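Private hernia op or wait it out?

kumen_lad
Posts: 16
Been told 40 weeks for an inguinal hernia. The private place up the road can do it in September. The brochure goes on and on about how modern it all is. Has anyone paid, and was it worth it?

Jindon
Paid two years ago. Seen quickly, decent coffee, home by teatime. I'd do it again.

saltmarsh
Coffee's a dear extra at those prices. Same surgeons do the NHS list down the corridor, so what are you buying besides the date?

Jindon
The date. I couldn't lift a bag of compost. That was worth it to me.

saltmarsh
Fair enough, but ask what happens if it goes wrong at 3am. My brother-in-law paid, got an infection, and ended up in the ordinary A&E with everyone else. The £300 consultation fee wasn't refunded either.

Soo-ah Cho
I used to do bookings for a private clinic. Get the quote in writing and check it covers follow-ups – ours covered one, and people were always surprised. Also ask how many of these your surgeon does in a year. A vague answer is an answer.

kumen_lad
They said "plenty". Hmm. The leaflet has no prices in it at all.
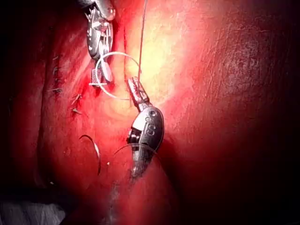 Needle and thread between two robotic instruments.

vato77
Cheers for that, I was having soup.

saltmarsh
No prices tells you plenty. I'd want complication rates before pictures.

Jindon
You'd want complication rates before a haircut. Some of us have jobs that need a working groin.

saltmarsh
And some of us read the small print. Has your GP asked about a cancellation slot? I rang the hospital every morning and waited 30 days instead of months.

kumen_lad
Didn't know you could do that. Will ring tomorrow and ask the clinic for a written quote as well.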